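Subject: Re: [Brastine-L] Married names in the obituary index
Date: May 5, 2026

> I am looking for a great-aunt who died in Brastine in the 1950s. I have
> her maiden name and her parents' names from the baptism in Closerov, but
> I don't know who she married. I searched the newspaper index under her
> maiden name and got nothing. Does the index list women by maiden name at
> all? And is it worth asking the Wunderlich funeral home, or have those
> records been thrown out?

The short answer is that the newspaper index lists people only under the name in the headline of the notice. For a married woman in the 1950s that is her married name, and often her husband's first name as well, so you get "Mrs. John" and so on with nothing of her own. Maiden names were not picked up unless the family had them printed in the headline, and very few did.

There are three ways around this that I have used.

First, look up the parents. If either of them died in Brastine or had a notice placed there, the list of survivors will give the daughters by their married names. It may only say "Mrs." and a surname, but that is enough to go on. The same applies to brothers, who are easy to find because their surname did not change. A bachelor brother is best of all, as his notice usually names every sister and the town she lived in.

Second, try the card file at the Brastine library. It is separate from the newspaper index and was made by hand from clippings. There are over 3000 cards, and the person who made them did write "née" on the card whenever the clipping mentioned parents. The cards are filed by married name only, so you do have to go through them. The library will not do this for you by mail, but you can sit with the drawers for as long as you want.

Third, the Wunderlich ledgers. They have not been thrown out. The firm kept them until it closed and they are now in the library basement, in 2 cabinets. Each entry has a line for father and a line for mother, and these were filled in more often than not. The early volumes are in German and the handwriting is hard. By the 1950s everything is in English and much of it is typed.
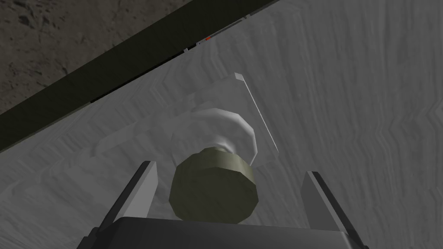
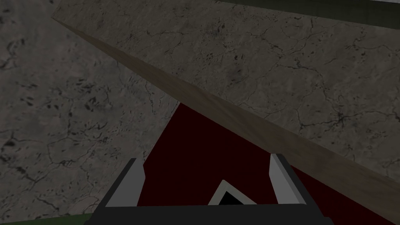
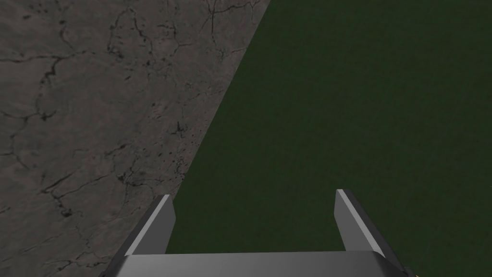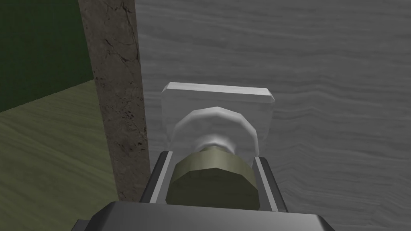

Four simulator renders, with the gripper at the bottom of each.

I have been entering the ledgers into Kanari as I get to them. So far I have 844 burials done, all from before 1946, so your great-aunt is not among them yet. I put the parents in their own fields, which means you can search on a mother's surname. If you use Kanari already, the file will open without any changes. If you don't, I can send it as a plain spreadsheet.

A few cautions about the ledgers. The informant was usually a son or daughter, and they did not always know their grandmother's maiden name. I have seen it given two different ways for two sisters who were buried four years apart. Ages are off by a year or two quite often. Birthplaces are worse. "Closerov" was written down by ear and I have found it spelled with a K, with a Z, and with no R in the middle. I enter what is on the page and put the standard spelling in the notes.

Please also keep in mind that Wunderlich was not the only undertaker in town. Families from the upper parish mostly went elsewhere, and I don't know where those books are. If your people belonged to that parish, the church burial register is the better place to look. It has 660 entries for the years you need and gives the parents for anyone baptized overseas.

On copies: the library charges by the page for the newspaper film but not for the ledgers, which you can photograph yourself. The basement is closed in August. Outside of that, call ahead so someone can unlock the cabinets.

If you send me the parents' surname and the years the family was in Brastine, I will check my file for brothers and for the parents themselves. Please send it to the list and not to me directly - there are at least two other people here working on Closerov families and one of them may already have yours.

One more thing. Someone asked last month whether the printed cemetery book includes the stones on the north side of the creek. It does not. That section was read later and the pages were never bound in. The loose sheets are in a folder at the back of the second cabinet.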